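Help Desk > Home & Shop > Robots
Topics Ask Unanswered Log in

Can a machine do shop chores yet?

Kendra Gosselin
I run a phone counter at Penrose. Every night the display phones have to go back on their stands, straight, screens clean. Boring job. Anyone got a robot doing this, or is it still all talk?

Reijo Miettinen
Sort of. Slow tho.
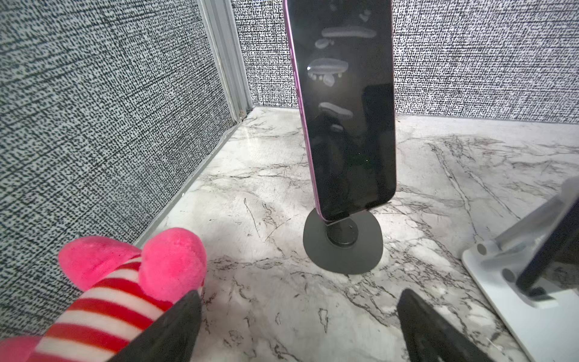 Glossy stuff is the hard part in my experience. A dark screen throws the ceiling lights back as white blobs, and cameras hate that. An upright phone on a round black base leaves you little to grip without tipping it. I'd budget 3000 for arms and a lot of evenings.

Glenys Ackroyd
Depends what you call a chore. Same object, same spot, fine. Mixed stands, diffrent sizes – expect drops. Two arms help, one can hold a phone while the other waits its turn.

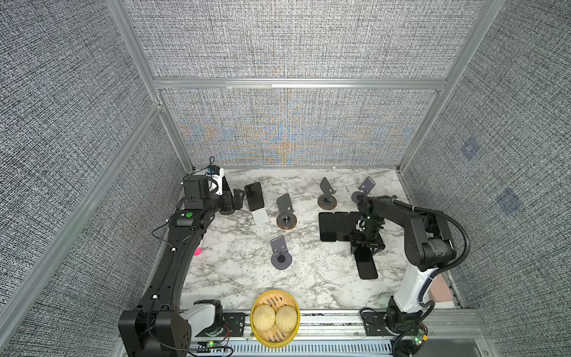

Two arms, phones and stands on the table, steamed buns up front.

For a small counter I'd still do it by hand. Takes me 8 minutes.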